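Cozma opens enlarged bedding workshop and starts pillow return service in Zekanov

ZEKANOV, October 4, 2021 – Cozma, the family company which makes pillows, covers and mattress pads, announces the opening of its enlarged workshop on Dornenent Street in Zekanov. Together with the new workshop, the company starts a service that many customers have requested for years: old pillows can be sent back, opened, cleaned and filled again, and returned to the same household.

The service has the name Second Filling. It is available from today for all pillows sold by Cozma in the last five years, and from December also for pillows of other makers, if the outer cloth is in good condition.

"A pillow is a simple product, and for this reason people throw it away very easily," said Zaid Majali, managing director of Cozma. "In our workshop we open old pillows every week, and we see that the cloth is often still strong. Only the filling became flat. It is a pity to throw away the complete pillow for this."

How the service works

The customer orders a return bag on the Cozma website or takes one in the shop. The pillow is put in the bag without its pillowcase. When it arrives in the workshop, it receives a number, and one employee is responsible for it until it leaves again. The employee opens one side seam, removes the filling and checks it by hand. Filling which is still good is washed, dried and mixed with new filling of the same kind. Filling which is not good anymore goes to Driltel, a partner company, where it is pressed into packing material.

The outer cloth is washed separately. Small holes are repaired with a flat stitch, so that the sleeper does not feel the repair. After this the pillow is filled to the weight that the customer has chosen – soft, medium or firm – and the seam is closed. The complete work takes five working days, and the transport is not included in this time. During this period the customer can borrow a pillow from the shop without payment.

Customers who do not know which weight they need can answer a short list of questions. The most important one is the sleeping position. Persons who sleep on the side normally need a firmer pillow than persons who sleep on the back. Persons who use two pillows are asked to send both together, because the two weights should fit to each other.

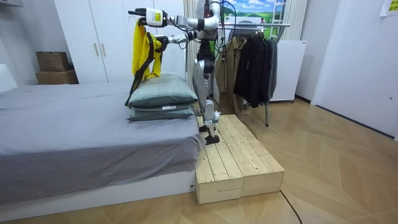
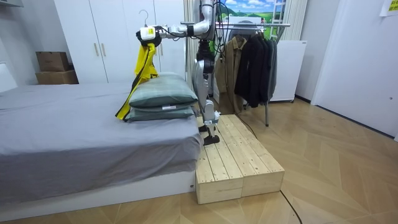

Both photos: pillows on the bed and a yellow cloth held above it.

The new workshop

The old workshop had become too small. Since the spring the sewing tables stood partly in the corridor, and deliveries had to wait outside when it was raining. The enlarged building has a sewing hall with windows to the north side, a washing room, a separate room for filling and a storage room for cloth. The company employs 42 people at this location, and five of them were hired for the new service.

For the filling room, Cozma has bought a ventilation system that takes the fine dust out of the air directly at the work table. The employees had asked for this improvement already when the first plans were drawn. The washing room uses rainwater from the roof for the first washing step. For the last step, normal tap water is used.

The sewing hall keeps its old machines. They were serviced during the summer and have received new lamps. "Our seamstresses know these machines very well and did not want other ones," said Majali. "I asked them two times, and two times the answer was the same."

Results of the test period

Before the opening, Cozma tested the service with regular customers. In total 212 pillows were sent in. From these, 32 could not be filled again, in most cases because the cloth was too thin near the seam. The owners of these pillows were informed by telephone and could decide if they want the pillow back or if the material should go to Driltel.

The test period also led to some changes. The first return bag had a paper label that was lost too easily, so the label is now sewn to the bag. The questions about the sleeping position were made shorter. Several customers wished to have a zipper in place of the closed seam, to be able to take out some filling at home. This option will be offered from December for the medium and large sizes.

Advice for the care of pillows

With the start of the service the company also publishes a small leaflet on daily care. It recommends to shake the pillow every morning and to leave the bed open for a while before the blanket is put over it. A pillow should be aired at an open window, but it should not lie for hours in strong sun. If it is washed at home, it must be completely dry inside before it is used again, and this takes longer than most people think. The leaflet is available in the shop and can be sent by mail.

Opening days

The workshop can be visited during the whole opening week, from Monday to Friday. Visitors can see the sewing hall and the filling room in small groups, and children can fill a small cushion under the guidance of an employee and take it home. Registration is not necessary for single visitors. School classes and other groups are kindly asked to contact the shop before their visit.

About Cozma

Cozma produces pillows, covers and mattress pads in Zekanov and sells them in its own shop and through selected bedding stores. The company is owned and managed by the family of the founder. All products are cut and sewn in the workshop on Dornenent Street.

Press contact

Cozma, Press Office
Dornenent Street 42, Zekanov
Photos and the care leaflet can be requested from the press office.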